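Ziad Darwish on making Flanard, his first feature

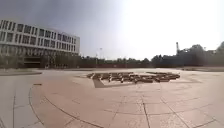

What is the film about? It follows a night ferry pilot who comes back to the town he grew up in and finds that his brother has sold the family boat.

Darwish wrote the first draft in a month and then spent two years cutting it. "The early script had 110 scenes and most of them were people explaining things," he says. "My producer went through it with a pencil. I didn't speak to him for a week, but he was right."

The producer is Dale Gill, who also made Darwish's short film Valia. Gill raised the money in small amounts, and the shoot was cut from eight weeks to five when one backer pulled out. "We lost a storm and a wedding," Gill says. "The wedding I miss."

The two brothers are played by actors who had not met before rehearsals. Darwish saw 80 people for the younger part, Simões, and cast the last one. "He read the scene very quietly. Everyone else had shouted it."

Most of the ferry scenes were shot between midnight and five in the morning, with a crew small enough to fit in the wheelhouse and the corridor behind it. The sound had to be rebuilt later, as the engine drowned out nearly every line. Darwish kept one exchange from the original recording, where you can only just hear the words.

Flanard opens in April on a small number of screens. Gill would like it to stay in cinemas for a month before it goes online. Darwish is already writing again, this time a comedy called Uren, set in a driving school. He has 600 pages of notes and no ending. "Dale has asked to see it," he says. "I've told him Wednesday."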